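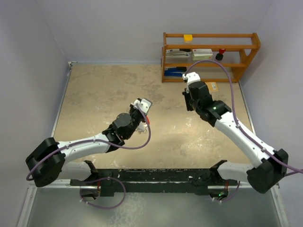

## Clearing and wiping down a speckled tabletop

A beige speckled top hides crumbs and dust well, so it usually needs cleaning before it looks like it does. Set aside a Saturday morning once a month. The whole job takes almost an hour, most of it waiting.

**What you need**

- 2 microfiber cloths
- a small bowl of warm water with a drop of dish soap
- a soft brush - an old paintbrush is fine
- a shallow tray for small parts

**Steps**

1. Take everything loose off the table and put the small stuff in the tray. Don't sort it yet.
2. Unplug anything with a cord before you bring water near it. Check that cables are still in their clips, and push back any that have popped out.
3. Brush from the back wall toward the front. Corners first, then along the bottom of the side walls.
4. Wring out the first cloth until it no longer drips. Wipe in straight passes and rinse it when it starts to drag.
5. Go over the same area with the dry cloth.
6. Look across the surface at a low angle with a lamp on. Greasy spots show up as dull patches between the speckles. Go back over those with the damp cloth.

Pale walls get the same treatment, but start at the bottom and work up. Drips running down a dusty wall leave lines that are hard to get out.

For clear or cloudy panels, skip the soap. Plain water on a clean cloth, then dry right away. Paper towels can scratch some plastics.

Black metal bars and rails are mostly a matter of dusting. Light scuffs may be dirt or they may be worn finish - try a damp cloth on one small patch and leave it alone if nothing changes.

Let everything dry before you plug in again. Then sort the tray and put back only what you use on that table.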